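Skesusent: your questions, answered

I get a lot of messages about the game, and I love reading them, but I've been typing the same replies over and over, so I've put the usual ones on a page. If yours isn't covered, ask in the forum and I'll get to it when I'm not buried in bug reports!

When is it coming out?

I'm aiming for December. It was going to be earlier, but the river levels needed redoing from scratch and I didn't want to sell you half a river.

What sort of game is it, exactly?

You run a ferry in a flooded valley called Jundilitz. You carry people and parcels, pick up gossip, fix the engine when it sulks, and slowly work out why the water rose in the first place. There's no fighting. You can sink, though (I sink all the time and I made the thing).

How long does it take to finish?

Our testers mostly got through the main story in 14 hours. Martim Carrilho, who draws all the boats, has played far longer than that and still hasn't delivered the last parcel.

Will my demo save carry over?

Yes, as long as you played the second demo. The first one stored its saves in a completely different way and I can't bring those across, sorry. Keep the save folder where it is and the full game will find it.

How much writing is in there?

More than I planned! There are 2,846 lines of dialogue at the moment, and Leonilde Arruda wrote 908 of them, including everything said by the lighthouse keeper. If you cry at the lighthouse, blame her. 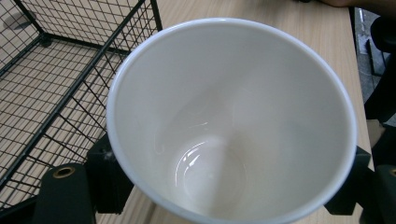
A white cup, empty.

Can I play with a controller?

You can, and I think it's nicer that way. Every button can be remapped, and so can the keyboard. Steering with the mouse works too, but it's a bit twitchy in the narrow channels, so turn the sensitivity down before you get to the Pacheco locks.

Will there be a console version?

I'd like one. Right now it's PC only, and I'm not promising anything until that version is out and behaving itself.

Who did the music?

Benvinda Brandão, all of it. The soundtrack will be sold separately on the same day as the game.

I found a bug, where do I send it?

Use the report option in the pause menu, which attaches your log for me. I've closed 1,561 reports so far and yes, I do know about the floating goat.

Can I stream it or make videos?

Please do! You don't need to ask, and you can keep whatever you earn from them. Just put a spoiler warning on anything past the third lock.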